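Two-arm cell rules – what do you make people follow?

benchrat_31
I finally got Trukville to agree to a written rule sheet for two-arm table work, and I'm so pleased I want to show everybody! Draft one was 18 rules. Draft four is down to 7, and the one I care about most is the park rule: grippers open and empty before anybody changes the layout in the sim. Layout for the current task has the teal box and the white sheet between the arms.
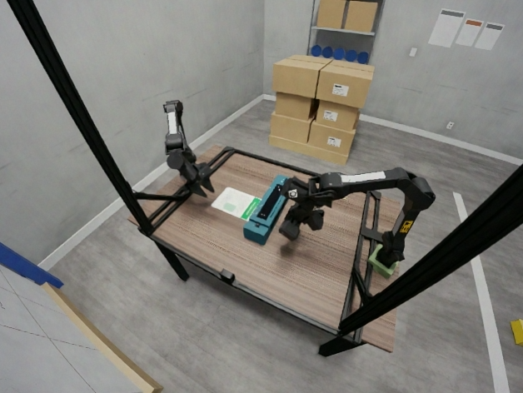 Dinesh Khan

Love this. We run something close at Stidska, but ours says who moves first as well. One arm is named lead in the task file, the other waits for its release. Saves so many arguments!

moss_and_motors
Not sold on a fixed lead. With a long box in the middle, the better reach changes from step to step. I'd write a minimum gap between wrists and let the planner sort it out.

benchrat_31
Ha, that fight took up most of March. We kept both – lead arm plus gap. The other rule I'd push on anyone is the close-in check. Go through the wrist view before you approve a grasp, because fingers this big hide a lot of what's under them.

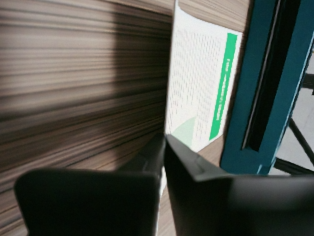
Approach and speed rules

benchrat_31
Same post, second half. Slow zone starts above the tallest part on the table, and both arms obey it even if only one is working. Nothing comes in sideways over the buttons or the screen. Come down from above, stop, look, then go. We check this in the sim first, every layout, no exceptions.
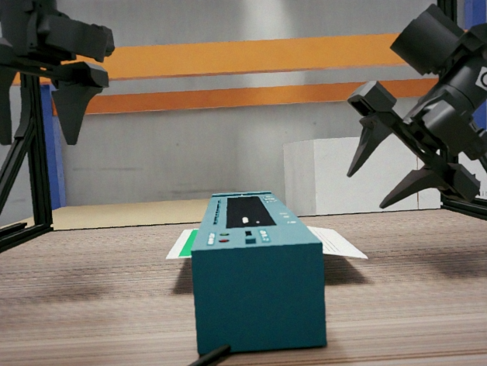

Mikkel Skov
I'd drop "no exceptions". If a layout only shifts a sheet of paper, a full recheck is wasted time, and people will start skipping it on the ones that matter.

Dinesh Khan
Disagree, the paper is what bit us. A target moved with it and the old path still looked fine. Recheck everything – it's a coffee's worth of waiting.

benchrat_31
Okay, rule 5 is open again. Send me your wording, both of you, and I'll post draft five here!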